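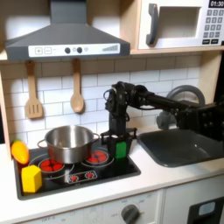
A robot arm holding a green block beside a steel pot on a play kitchen cooktop.

The Cemov is a tabletop manipulation kit sold by Inau for teaching and research laboratories. It consists of a six-joint arm, a two-finger gripper, a controller and a set of small objects, and is normally used with a toy kitchen supplied by the buyer. The arm is rated for payloads of up to 2 kilograms.

The kit replaced the Broketti, an earlier arm with a fixed wrist and no force limit on the gripper. Joint modules are interchangeable within each size class.

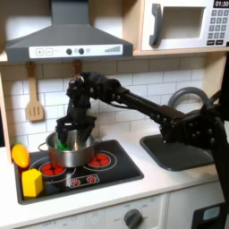 Standard exercises cover moving blocks between a cooktop, a pot and a sink. Each is defined by a start layout, a goal layout and a time limit - 15 seconds in the shortest case. The reference set distributed with the controller contains 2,078 recorded runs, stored as joint positions and gripper states.

Software is provided by Cordier under a separate license, renewed each July. Version 3 added support for a second camera view and changed the file layout, and recordings made with older releases must be converted before use.
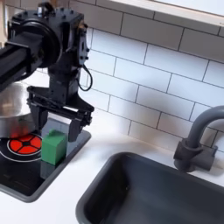

Gripper over a green cube on the stovetop, with the sink at lower right.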